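Fórum Bancada Aberta » Braços, garras e controladores » Comparativos
Tópico: Dois dedos ou mão de quatro? (Falarar x Kimgate, com câmera no punho)

parafuso_espanado
29 de agosto de 2024

Pessoal, preciso de opinião antes de gastar dinheiro que não é meu. Temos de escolher a ponta de um braço para separar peças plásticas moldadas, daquelas cheias de furos e recortes que nunca param do mesmo lado. Na mesa estão a Falarar, de dois dedos, e a mão da Kimgate, com vários dedos articulados. O controlador é um Kudar, herdado do projeto anterior junto com as dívidas morais do projeto anterior.

Fiz 60 pegadas com cada uma, mesma peça, mesma câmera no punho. A Falarar errou menos. A Kimgate errou com muito mais elegância. O chefe viu a elegância e ficou balançado.

Alguém já usou as duas em serviço de verdade?

torque_manso

Usei a Falarar por um ano e meio. É um alicate com autoestima. Fecha, abre, fecha de novo, e na segunda de manhã continua fechando e abrindo. Se a peça tem uma borda decente para beliscar, não vejo motivo para pagar por dedo sobrando.

Conferiu a pressão no controlador? O Kudar vem de fábrica com o limite de força lá no alto, e a primeira semana de todo mundo é amassando coisa.

parafuso_espanado

Conferi depois de amassar coisa. Baixei para 40 e ela parou de morder a borda. Agora às vezes escorrega quando pega perto do canto arredondado, mas aí acho que a culpa é do ângulo de aproximação.

dona_encoder

Vou discordar do torque_manso, que já está acostumado. Peça vazada é justamente onde a mão de vários dedos ganha. Você apoia um dedo dentro do recorte, outro por fora, e ela não gira. Com dois dedos você pega pela borda e reza para o centro de massa ter bom caráter.

Agora, 60 pegadas não dizem nada. Faça 500 e volte aqui.

torque_manso

Dona_encoder, na teoria concordo. Na prática, cada junta a mais é uma folga a mais, e eu que fico com a chave na mão. A minha experiência com mão articulada foi passar mais tempo calibrando do que pegando.

dona_encoder

Calibrando com quê? Se foi com a rotina automática do Kudar, aquilo é um gerador de números aleatórios com barra de progresso. Calibração dedo a dedo, na mão, leva uma tarde e dura.

torque_manso

"Uma tarde." Guardem essa frase.

cabo_curto

Entrando de penetra: e a câmera? Todo mundo discute dedo e esquece que com câmera no punho a ponta tapa metade do que interessa. Tive uma Saithong montada baixa demais e passei dois meses treinando em cima de fotos da própria garra. O modelo ficou excelente em reconhecer a garra.

parafuso_espanado

É Saithong também. E sim, aparece braço que não acaba mais. Testei mais alta, mais baixa e girada, e em todas sobra carcaça brilhante ou dedo. Na mão de quatro dedos o problema piora, porque ela ocupa o canto inteiro e ainda devolve a luz do teto para a lente.

Também enrolei fita nos dedos para ver se melhorava o atrito. Fita barata, daquelas que brilham. O atrito ficou razoável, a câmera odiou.

cabo_curto

Fita brilhante na frente da lente é pedir para o autoexposição ter uma crise. Use fosca. E trave a exposição em 2000, valor fixo, sem automático. No Kudar fica no menu de vídeo, escondido depois de "avançado", depois de "mais avançado".

dona_encoder

2000 é claro demais se ele tem janela ou luminária perto. Eu travaria na metade disso e compensaria com luz difusa por cima.

cabo_curto

Na metade disso as partes escuras viram um borrão só. Ele disse que a peça é preta. Peça preta, garra cinza-escura, sombra do braço: boa sorte achando a borda.

dona_encoder

Então que ponha a luz difusa primeiro e brigue com o número depois. Manda foto, parafuso, senão a gente fica aqui legislando no escuro.

torque_manso

Apoiado. E foto crua, do jeito que sai da câmera, sem recortar o que está feio.

parafuso_espanado

Vão três, todas do punho. Garra aberta sobre o carpete, dedo com fita junto da peça preta, e a mão de quatro dedos por último.

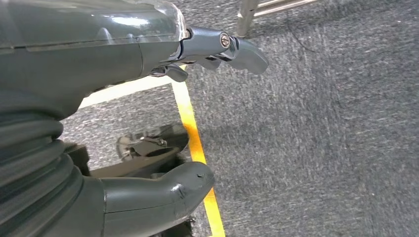
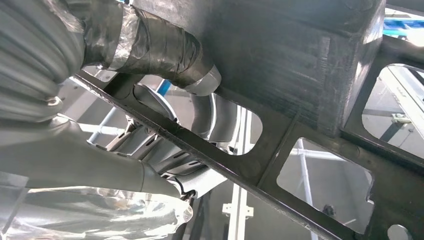
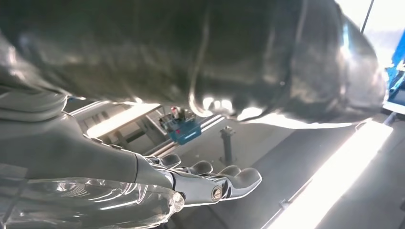
Respostas depois das fotos

cabo_curto

Retiro o 2000. Com aquela faixa de luz estourada na terceira e o fundo lavado no canto de cima, é melhor começar mais baixo mesmo. Dona_encoder, aproveite, não vai se repetir.

Na primeira a exposição está decente. A fita amarela no chão destaca bem do cinza, dá para usar o canto da marcação como referência e conferir se a câmera saiu do lugar.

dona_encoder

Aproveitando. E olhem a segunda: a peça tem recorte arredondado logo ao lado da ponta do dedo. É ali que eu enfiaria um dedo articulado e encerraria a conversa.

torque_manso

Olhem a segunda também, mas para a borda comprida na parte de baixo. É ali que eu beliscaria com dois dedos e iria almoçar.

O que me incomoda é a fita toda enrugada. Se enrugou, o ponto de contato muda a cada pegada, e aí essas 60 comparam a garra com o humor da fita. Tire e repita. Ou compre uma ponta de borracha, que custa menos que esta discussão.

parafuso_espanado

Justo. Plano então: ponta de borracha, exposição travada mais baixa, difusor por cima, 500 pegadas com cada uma. A calibração da Kimgate vai ser dedo a dedo, e já reservei uma tarde, com a noite de garantia.

Sobre a cobertura transparente que aparece brilhando na primeira e na terceira: alguém já passou fosqueador nesse tipo de plástico sem estragar?

cabo_curto

Já, e ficou com cara de box de banheiro, mas o reflexo sumiu. Teste num cantinho.

dona_encoder

Fosqueador não. Tecido preto preso por cima, longe das juntas. Sai quando precisar e não deixa arrependimento permanente.

torque_manso

Tecido perto de junta. Depois o mecânico sou eu.

dona_encoder

Eu escrevi "longe das juntas".

parafuso_espanado

Vou de tecido, longe das juntas, com as duas testemunhas acima. Volto em setembro com a planilha.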